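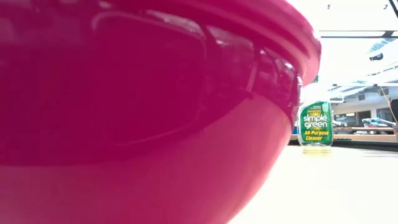
Re: Sivadlow — season mode, save files

Hello Kirstin and all,

Kirstin Tosh wrote:
> Has anybody finished season mode on the Lurkska circuit? I have 3000
> points and the last race is still locked. Also my save vanished when
> I changed the controller. Is it only me?

It is not only you. The last race opens when you have 3000 points and also a medal in all 9 night races. The menu does not show the second condition, so I lost one evening on it too.

About the save: the game keeps a separate profile for every controller. Connect the old one, go to Options, then Profiles, and choose Copy. My copy kept the cars and the money (I had 450 credits) but the ghost laps were gone. I do not know if this is a fault or if Drotden wanted it so. I have written to them in June and I still wait for the answer.

For the car I would recommend the Byun. It is slow at the start, but it holds the road very well in the rain — and Lurkska has much rain. Please do not buy the turbo before the last race. It costs 100 credits and in the tight corners it only makes trouble.

If someone has the lap table for the night races, could you send it to the list?

With kind regards,
Nam-gil Hong

Search the archive Enter words Go

Comments

pitlane_moth: Copy worked for me, thanks. Ghosts gone as well.

Orrin: Which medal, is bronze enough?

Nam-gil Hong: Yes, I had bronze in two of them.

Contact the list owner | Copyright remains with the authors | Back to top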